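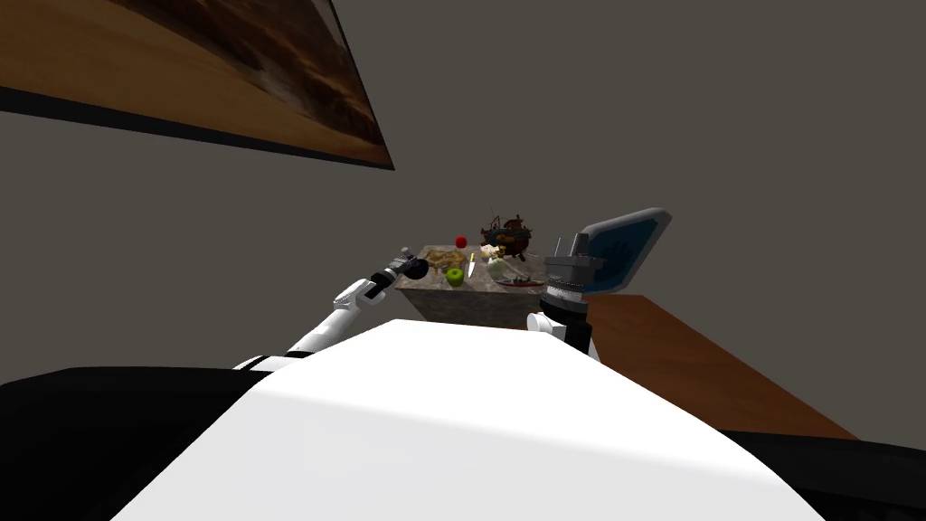
Two-arm kitchen cell in Fluvon, grippers at either side of the marble counter.

Fluvon cell setup tool, reviewed November 30, 2020

Tedell sells Fluvon as a way to set up a two-arm cell in simulation before the hardware is bolted down. We used it at Clatatstead for eight weeks on a single cell. The job was to fix base position, gripper offsets and camera mounts ahead of the real install in December.

Installation took 20 minutes. The stock kitchen scene loads with 166 objects in its library, and most have usable collision shapes. Thin parts are the exception. Trays and panels come with a convex hull by default, so a finger stops short of the rim. Switch them to mesh collision one at a time – there is no batch option. 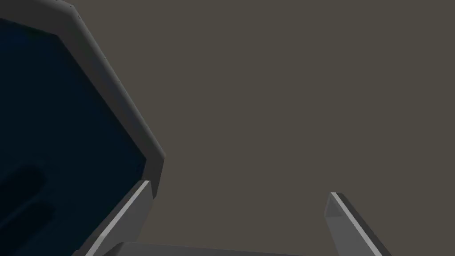
Gripper offsets are entered per arm, in millimeters, and saved with the cell file. Check them after every update. Version 1189 reset the left tool frame to the flange on our machine and gave no warning. The log did record it, under general messages.

Finger travel is set in a separate panel. Zero both fingers at full open, close to contact, and store the value as the soft limit. The Sjöberg plug-in does the same job with fewer steps but will not export to the controller.

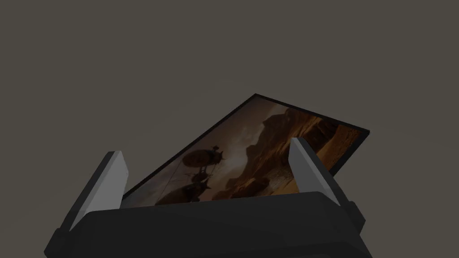 Gripper view, fingers spread, display between the pads.

Rendering is plain and shading is flat, which is fine for checking reach and occlusion. It is of little use for tuning exposure. Camera mounts can be moved while the cell is running, and the new pose is written to the file on save.

Good: tool frames, camera placement, file format. Poor: default collision shapes, update handling, manual.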